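Cavance Hand-Held Gripper Pair
Supplied by Dronico, Tumville
Reviewed by Nandi Du Plessis after the August open day

What you get
Two grey grippers, one for each hand, with straps, cables and the recording software. You wear them, do a job at a table, and the software turns your movements into training material for a robot arm. The pair costs 3,867 before delivery. The arm is extra, and so is the annual licence after the first year.

What the sales sheet says
"Ready in 2 minutes, no experience needed." I have sold workshop equipment long enough to be wary of any sentence with "no experience needed" in it. The sheet also promises 300 usable recordings in a working day. I asked what counts as usable and was told it depends on the task. That may well be so, but then the figure shouldn't be printed in bold.

What we saw at the open day
Dronico ran the demonstration in their own workroom from ten in the morning. It was a plain working session at a white table, with staff getting on with other things further back – I preferred that to a stage. The chosen job was handling a single blue object held between both grippers. One object, well lit, on a clear bit of table. I would have liked to see a tray of mixed parts, and I said so.

Patterned cubes go with the grippers at each wrist. They are bigger than the brochure led me to expect, the right one especially, and I'd want to try them inside a cupboard or a deep crate before paying. Then there are the cables.

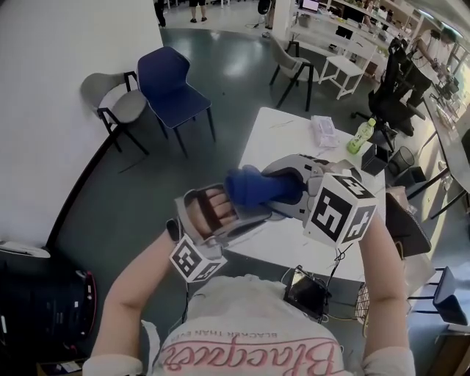 Fit and comfort
A dark strap goes over the fingers. It suited my hand well enough, though I only had the set on for a short turn and can't speak for a full shift. Visitors with small hands should ask to try it first. There is one size.

Compared with the Rathnayake set
We also stock the Rathnayake pair, which is cheaper and comes with a printed manual of 57 pages. The Cavance manual is online only. The Cavance grip felt firmer to me. Whether it makes better recordings I don't know, and Dronico had no side-by-side results to show.

Should you buy it?
If you already own an arm and have someone on site who enjoys fiddling with software, possibly. If you are hoping to replace a packing line by spring, no. Ask for a trial with your own parts, on your own bench – Dronico told me they will arrange one on request, with delivery charged both ways.

Availability
To order. Spare straps in stock at Tumville. No returns once the licence has been activated.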